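Sealing a stone worktop: worth it or a con?

vega_p wrote:
Morning all. We've got the brown and cream veiny sort of stone in the kitchen and the fitter from Tangen wants £224 to come back and seal it.

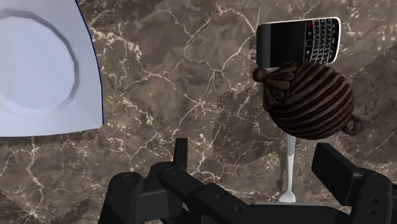 My sister reckons it's a bottle of stuff and a rag and I should do it myself over a weekend. Has anyone used the Andik sealer? And does it really need doing every year?

Unai E wrote:
£224?! I did ours in July with a £40 bottle of Andik and there's loads left (it's sat under the sink going sticky). Wipe on, wait, buff off. Do 2 coats.

terkollow_tom wrote:
Disagree, sorry. If you leave it on too long it goes hazy and you'll be scrubbing for days. I paid someone and I'd pay again.

Unai E wrote:
Only if you wander off and forget it, Tom! It says so on the bottle.

Inma wrote:
Try the water test first. Leave a few drops on for a bit and if the stone goes dark it wants sealing, if not leave it alone. Ours hasn't been touched in years and we spill red wine on it constantly.

vega_p wrote:
Ooh, hadn't thought of that. Off to drip on things, will report back tonight.

Contact us | © Plallton Home Forums | Back to top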